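Forkness Tightens Moisture Rules for Wood Used in Public Building Interiors

Sunday, May 30, 2021

FORKNESS -- Wood installed inside buildings owned by the city of Forkness will have to meet stricter moisture limits under a revised purchasing specification approved this week. The change applies to tabletops, counters, shelving, wall panels, doors and trim. It takes effect in November and covers new contracts only.

The specification sets a maximum moisture content of 10 percent by weight at the time of delivery. The previous document required that wood be "properly dried" and gave no figure. Suppliers will also have to record the readings, name the type of meter used, and submit the results with the delivery papers.

The city's building department began work on the revision after a review of repairs in public interiors. The review listed 154 work orders involving wood that had cupped, split, pulled away from a fastener or opened at a glue joint. Most of the items were in libraries, schools and the two neighborhood service centers. The review did not assign a cause in every case, but it described moisture change after installation as the most frequent factor.

Wood takes up and gives off water vapor until it reaches balance with the surrounding air. In a heated building in winter, that balance can fall well below the level at which many boards are shipped. A board that arrives damp and is fixed in place will shrink across its width as it dries. Movement along the length is small by comparison. If the board is held rigidly on both sides, the stress is released as a crack or a failed joint.

The direction of the cut also matters. Flat-sawn boards, which show broad curved figure on the face, move more across the width than quarter-sawn boards, which show straighter and narrower lines. The department considered requiring quarter-sawn stock for all wide surfaces and decided against it on grounds of cost and supply. Flat-sawn stock remains acceptable if the fastening method allows for movement.

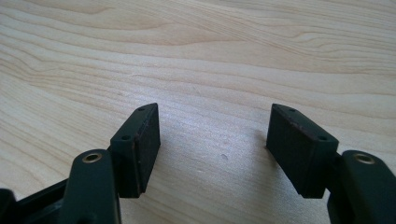
Under the new rules, any solid wood panel wider than 400 millimeters must be attached with slotted brackets, clips or another fitting that lets the panel expand and contract. Screws driven through fixed holes on both sides of a wide panel will no longer be accepted. Veneered panels are exempt from the fastening rule but not from the moisture limit.

Material must also be stored in the room where it will be used, or in a room with the same heating, before installation. The minimum period is 4 days with the wrapping opened and spacers between the boards. Contractors had been allowed to bring material straight from the truck to the work area, a practice the review found to be common on short jobs during the school break.

Readings are to be taken on both faces of a board and at least a hand's width from either end, where drying is faster and the numbers tend to be low. Pin-type and pinless meters are both permitted. Pin-type meters must be corrected for species and temperature according to the tables provided by the maker. Small holes left by the pins are to be placed on the underside or back of the piece where possible.

Boersma, a millwork supplier that has held the city's shelving contract for several years, said in written comments that it already dries its stock to the new limit for private customers and expects no change in lead times. It asked that the limit be checked at delivery only, and not again after storage, because the supplier has no control over conditions on the site. The department accepted that request in the final text. A second reading after storage is still required, but it is the responsibility of the installer.

Bandance, which supplies counters and tabletops, raised a different point. The company said that sealed and oiled surfaces slow the exchange of moisture but do not stop it, and that a finish applied to one face only can make cupping worse. The final text requires that solid wood tops receive the same number of coats on the top and the underside. It does not specify a product. Edges and end grain must be coated before the piece leaves the shop.

The department did not adopt a proposal to require continuous humidity control in all public interiors. The proposal would have kept indoor air within a fixed band throughout the year. Staff estimated that most of the older buildings would need new equipment and better-sealed windows before such a band could be held. Portable humidity loggers will be placed in selected rooms instead, and the data will be used in the next revision.

Maintenance instructions for existing furniture are being updated at the same time. They advise against placing solid wood tops directly over radiators or floor vents, and against wet cleaning that leaves standing water on the surface. Hairline checks in the end grain are to be noted and left alone unless they lengthen. Open glue joints are to be reported before any filler is used -- filler packed into a seasonal gap can force the joint wider when the wood swells again.

Items already installed will not be replaced to meet the new specification. Where a wide top is removed for another reason, such as refinishing or a change of room, it is to be put back with fittings that allow movement.

The cost effect is expected to be modest. Staff put the main expense in documentation and in the added storage time, which may require contractors to deliver earlier or rent space near the site. Jovlow, the online system the city uses for purchasing, will be changed to include a field for moisture readings. Deliveries entered without readings will be held for inspection and will not be passed for payment until the field is complete.

A load that fails the limit may be rejected or, with the supplier's agreement, stored and tested again. Retesting is allowed once. Repeated failures by the same supplier will be recorded and considered when the contract comes up for renewal.

Outdoor wood, including benches, decking and playground timber, is covered by a separate specification and is not affected. Structural lumber is also excluded and remains under the building code. Temporary fittings, such as exhibition stands and staging, are exempt if they will be in use for less than one heating season.

Copies of the revised specification are available at the building department's front desk and through the purchasing system. Written questions from suppliers will be accepted until the rules take effect, and the replies will be issued to all registered bidders.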